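Visit to the Virneo showroom, Grekbridge

In September our small team from Kalgate went to compare two hand-held grippers before we order. The session was held between the sinks and bathtubs. 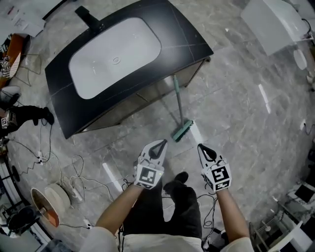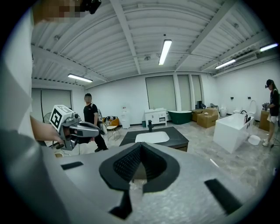
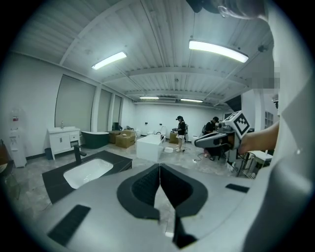

I tried the Lungu model first. It is lighter, but the jaw closes late when I move my wrist quickly. The other one has a better grip on thin handles — my hand was tired after 9 minutes. We made 226 recordings in total, and seven must be repeated.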